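Frequently Asked Questions: The Rothe Study on Handling Soft Goods

What does the study examine?
The Rothe study tests whether a robot arm can learn to handle soft items, such as fabric bags, from recorded demonstrations alone. The work is carried out at the Cuvdale laboratory under the direction of Hayley Crabtree.

Why were bags chosen?
A bag changes shape when it is touched. The side may fold under the gripper, and the handles move separately from the body. Methods developed for rigid boxes do not account for this.

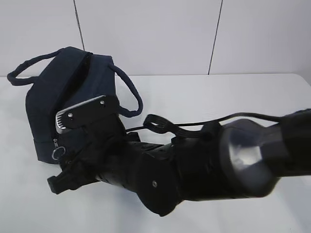
How much data was used?
The training set holds 3624 demonstrations covering 20 items. Three further items were kept out of training and used only for testing.

What was the main result?
The trained model completed 75 percent of trials on the items it had not met before. Most failures occurred when the fabric slipped out of the grip during a lift.

Will the data be released?
The recordings will be made available to research groups in August. Requests should be addressed to the Rothe project office at Cuvdale.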